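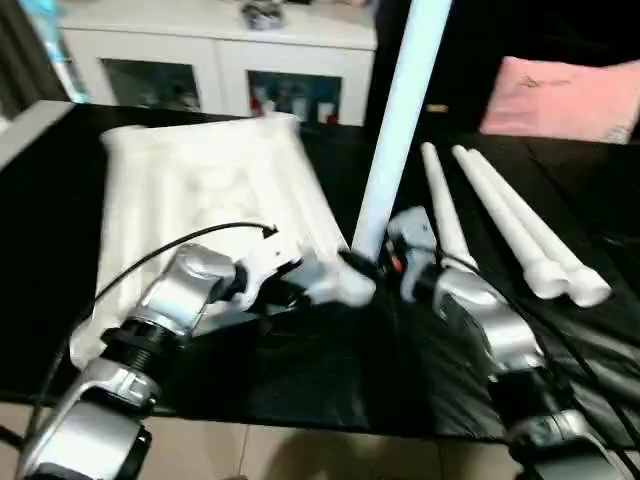
Crumpled white sheet on a black tabletop

Print this page | E-mail this page

Taping for heel pain, does it do anything?
1,262 views

Natália Tavares
I've had a sore heel since September and the first few steps out of bed are horrible. I can manage 400 metres to the bus stop and then I'm hobbling. My sister swears by taping but I've never done it and the videos all show something different! How tight should it be, and do I leave it on overnight?
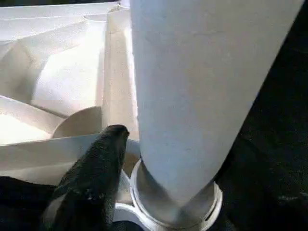 Rui Amaral
I taped mine for two months while I was doing calf stretches, and it did take the edge off on long shifts. Mine went under the arch and up round the sides of the heel, two strips, nothing fancy. Tight enough to feel held and no more. Look at how that silver collar sits round the bottom of the pale tube, close all the way round with just a thin dark seam between them — that's the sort of fit I aim for with the last strip. If your toes tingle or change colour, take it off. I never slept in it, my skin got itchy enough in the daytime. 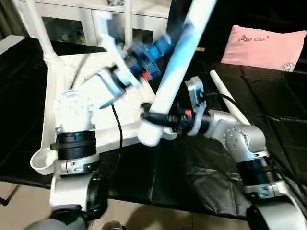 The stretches did more for me in the long run, I think. I did them against the kitchen wall before breakfast, and again at night if I remembered (I often didn't). The physio in Lutness showed me on a Tuesday evening and I was doing them wrong by Wednesday, so ask yours to watch you.

Morais
get better shoes. worked for me

Print this page | E-mail this page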